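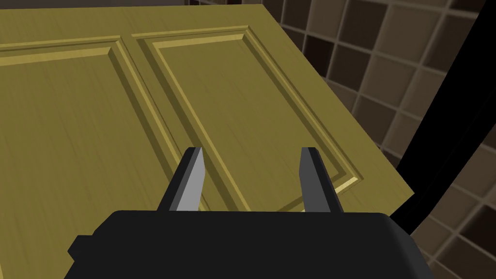

Rendered view: paneled door, olive-yellow wood finish.

Winano Prison Notices -- data card

Contents
378 public notices on jail supplies, visiting rules and canteen price lists, gathered from the bulletin pages of Sorkden and Tapia districts. Text only. Each row is one notice.

Fields
notice_id, district, month, topic, body, source_lang
body is capped at 2000 characters; longer notices are split and share a notice_id.

Splits
train 315, test 63. Split by notice, so parts of a long notice stay together.

Collection
Pages were saved once, in December. Notices pulled later by a district are still in the set. Tapia posts scans for older months; these went through OCR and contain errors, mostly in price tables.

Known gaps
Topic labels were assigned by one annotator using the Torkidum topic list. "Supplies" and "canteen" overlap -- merge them if you need clean classes. Inmate names and numbers are replaced with [ID].

Loading
UTF-8 CSV, comma separated, header row present. Quote character is the double quote.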